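4.2 Connecting the Seltix water softener to the house line

Before you begin, please close the main water valve and open one cold tap, so the pressure can leave the pipe.

1. Put the softener on a flat floor, at least 40 cm from the boiler.
2. Screw the bypass valve on the back of the unit by hand, then give a quarter turn with the wrench.
3. Connect the inlet hose to the side with the arrow IN.
4. Connect the drain hose. It must not be bent – a bent hose stops the rinse cycle. 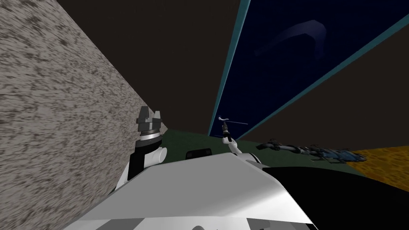 5. Open the main valve slowly and wait three minutes. Check every connection with a dry paper towel.
6. Fill the tank with salt tablets up to the line MAX.

Note: For houses with old Van Beek pipe fittings, the adapter ring from the Otwood kit is needed. It is not in the box.

CAUTION: Do not use the softener on a hot water line. The resin will be damaged and the warranty ends.

The first rinse starts by itself and makes some noise. Do not drink the water until it is finished.

Text revised May 18, 2020, W. Vermeulen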